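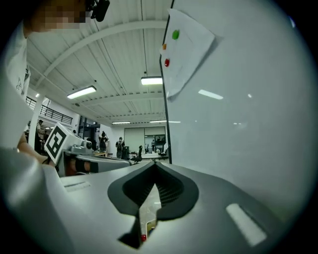 Ekandale, 16/12/2025

Flarel Kirari hand-held gripper, two-unit set: review after a width sensor fault

The Kirari is a hand-held parallel gripper for recording manipulation demonstrations. The operator squeezes a trigger, the fingers close, and the unit logs opening width and video. The recordings are then used to drive an arm fitted with the same fingers. We bought the two-unit set in July for bimanual tasks and ran it on tabletop pick-and-place with small parts. One unit developed a fault that makes me unwilling to recommend the current revision without a modification.

Build

The body is grey plastic, smooth and slightly glossy. It is stiff enough for the job and the seams are even. The gloss is a poor choice. Under overhead fluorescent lighting the housing throws a bright patch that moves with the wrist, and on some takes it crosses the other unit's marker and the tracker drops it. We rubbed the worst areas down with fine abrasive and the dropouts became rare. A matte finish should be standard at this price.

The fingers are black and rubbery, ribbed on the inside, and taper to a point. They conform well to round objects. Small items tend to ride low between the two halves, where the operator can still see them through the gap. Grip on glossy plastic parts is good. Grip on anything dusty is mediocre until the ribs are wiped out.

Weight is acceptable for a session of an hour. After that the trigger hand tires well before the arm does. Trigger travel is long and the last part of it is stiff.

The fault

Opening width is measured by a small rotary encoder driven from the finger linkage. The encoder gear is pressed onto its shaft and held by a single set screw. On the left unit the gear began to slip. It did not slip in normal travel. It slipped only when the operator kept squeezing after contact, and only by a small amount each time, always in the same direction.

The result was a slow drift in recorded width. By the end of a long session the log showed the fingers more closed than they were. The unit's status light stayed green throughout, and the desktop software raised no warning. Start-up calibration hides the problem, as it resets zero at every power cycle. A short test will therefore pass.

We found it on playback. A Huamán arm with matching fingers was replaying a recorded grasp at reduced speed. The arm closed well past the width of the part, deformed it, and continued pressing until the Huamán controller reached its force limit and stopped. The part was a cheap molded piece and was scrapped. One finger on the arm tore at the base. The guard was closed and no one was inside the cell. With a person handing over the part, the same error would have put fingers at risk, and that is how I would classify it: a silent measurement error that turns into unintended force at the other end.

Confirming the cause

To check it we put the left unit on a bench fixture with a gauge block between the fingers and cycled the trigger, squeezing fully after contact. Drift was visible in the log before 600 cycles and kept growing to the end of the run at 2000. The right unit, given the same treatment, held zero. We then opened both. On the left unit the set screw turned freely with light finger pressure on the key, and there was no trace of thread locker. On the right unit the screw was tight and had residue on the threads. I cannot say from one pair how common this is. Both units came in the same box, so I would not assume that a good one means a good batch.

Flarel's reply

Flarel support answered within a week. They asked for the log files, agreed that the gear had slipped, and offered a replacement unit. They did not offer a written procedure for checking units in the field, and I was told that no firmware change was planned. The replacement arrived with thread locker applied. It has shown no drift so far, though it has had less use than the unit it replaced.

What we changed

We added thread locker to the set screw on every unit and marked the gear and shaft with a paint line, so that any slip can be seen with the cover off. The cover comes off with a standard driver and the job takes 30 minutes, most of it spent on the ribbon cable. The connector is fragile and sits directly under the lip of the cover. Lift the front edge first.

Each session now starts and ends with a gauge block check. If the two readings disagree, the whole session is set aside and does not go to the arm. We also set the force limit on the Huamán controller to suit the part, where before it had been left at the default. That setting should have been made on day one and the omission was ours.

A comparison of trigger position against encoder position in software would catch the slip without any of this. The unit already has both signals. Trigger position is in the raw log, undocumented, in the last column.

Other notes

Charging is by a dock that holds both units. The left cradle needs a firm push to make contact. Video quality is adequate, with the strong distortion expected of a wide lens. The supplied lens calibration was good enough that our own did not improve on it. The carry case is foam-lined and too shallow to take the units with markers fitted, so the markers have to come off for transport and be realigned afterward. The manual covers pairing well and maintenance hardly at all. Spare fingers are sold in pairs only.

Verdict

Good fingers, usable tracking once the gloss is dealt with, and a width sensor that cannot be trusted as shipped. For recording only, with a gauge block on the bench, the set is serviceable. For replay on hardware, open the cover and inspect the set screw before first use, and set a force limit downstream. I will revise this if Flarel issues a software check or a pinned gear.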